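Red for meat, green for veg: Clusstead soup counter changes its trays

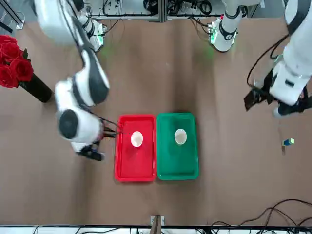

Red tray, green tray, one small white bowl on each.

Soup at the Cidero counter in Clusstead market hall now comes on a coloured tray. Red if there is meat or fish in it, green if there isn't. The bowls stay the same for both – small, round, white – and so does the price, £3 with bread.

The change came in at the start of the month and covers eating in only. Takeaway cups carry on as before, with a sticker on the lid.

Cidero says the old way caused mix-ups. Everything went out on the same grey tray, two soups a day, same bowls, and on a busy lunchtime the lentil and the lamb-and-lentil looked very much alike by the time they got to the end of the counter. Slips of paper were tried in spring. They blew off whenever the side doors were open. Then pegs on the bowl rims, which went in the washing up and came out in bits.

"People were lifting a spoonful and sniffing it," said the counter manager. "You can't have that. Somebody who hasn't eaten meat for twenty years shouldn't have to sniff."

The new trays are plastic, rectangular, rounded at the corners, with a raised rim all the way round. Same size in both colours so that they stack together on the one trolley. They came from Urnard, the catering supplier out on the ring road, who had the red in stock but had to order in the green. That held things up by a fortnight. Some 100 trays altogether, half and half, although the manager thinks the split is wrong and more green will be needed before Christmas.

The green soup is the better seller, by a distance. Cidero sold 1032 soups in September and says well over half were the vegetable one. Leek and potato goes first. Beetroot goes last, whatever the weather.

How it works, for anyone who hasn't been in: join the queue by the pillar as usual, say which soup, and it is put on the right tray in front of you. Bread goes on the tray next to the bowl. Spoons and napkins are now at the far end, by the water jugs, and not at the till where they used to be. Used trays go back to the trolley by the kitchen hatch, either colour, any order. The bowls go in the tub underneath, please, not left on the tray, as the stack tips over otherwise.

Not everybody is keen. A few regulars at the long tables told us that they'd rather not have the whole hall know what they were having for dinner. One man on a red tray said he had been given a look. Another customer asked why the meat should be red, "like a warning", and said that blue would have been fairer. The manager's answer was that blue had been thought about but that Urnard's blue was a very pale one, and too close to the old grey under the hall lights.

There is also the question of people who can't easily tell red from green. This was raised at the counter in the first week and Cidero admits it hadn't been thought of. The word MEAT or VEG will be called out as each tray is handed over, and printed cards are on order for the shelf above the pans. Anyone not sure should ask. Raised lettering on the trays themselves was looked at but costs too much for the number bought.

Allergies are a separate matter and the tray doesn't cover them. A green tray means no meat and no fish, nothing more than that. Most of the green soups have milk or cream in and some have celery. The allergen folder is kept by the till and the staff will go through it with you. Vegan soups are marked on the blackboard with a V and go out on green like the rest. A third colour was asked for by several people. Not for now, says Cidero, there isn't room on the trolley.

Bread is still from Arabzadeh, the bakery on the corner of the square, baked that morning and cut thick. The bakery has added a seeded roll for the autumn, which is an extra 40p and sits a bit awkwardly beside the bowl. The plain slice is fine. Arabzadeh's own stall at the other end of the hall is open an hour earlier then it was over the summer and does not take trays of either colour, so please don't carry them down there.

The grey trays haven't been thrown out. The better ones are with the plant stall for standing pots on and the cracked ones went for recycling. A handful are being kept behind the counter for the pudding rush, when there is one.

The market hall has had a hot food counter of one kind or another since it opened in 1949. Older readers will remember the tea urn and the meat pies, and the enamel plates with the blue edge, which still turn up at house clearances around town. Soup only came in when Cidero took on the lease, first as a winter thing and then all year, after customers grumbled when it stopped in May. Trays were brought in at the same time. Before that you carried your bowl to the table in both hands and hoped.

A small thing maybe, two colours of tray. But it has been the talk of the tables. One couple who come in twice a week have one of each and say it's made no differnce to them as he always has the meat and she never does, though they do like the green. A woman with two young children said hers now choose by colour and not by soup, and that she'd got a bowl of spinach into the younger one as a result. She was hoping it would last the week.

Prices are to be held until the new year. After that the manager won't promise, with vegetables going the way they are. Second helpings are half price before 2pm if you bring back the same bowl and the same tray. If you want to switch from one soup to the other you'll be given a clean bowl and the other colour, still at half price. Swapping bowls between trays at the table is asked against. It happened on the first day and caused just the sort of muddle the trays were meant to stop.

Opening hours are unchanged. The counter serves soup from 11.30am until it runs out, normally a little after two. Tables can't be booked. The side doors will be kept shut from November, so use the entrance from the square.

Comments on the trays can be left in the box by the water jugs. Cidero says it will read them at the end of the month and decide then about ordering more green.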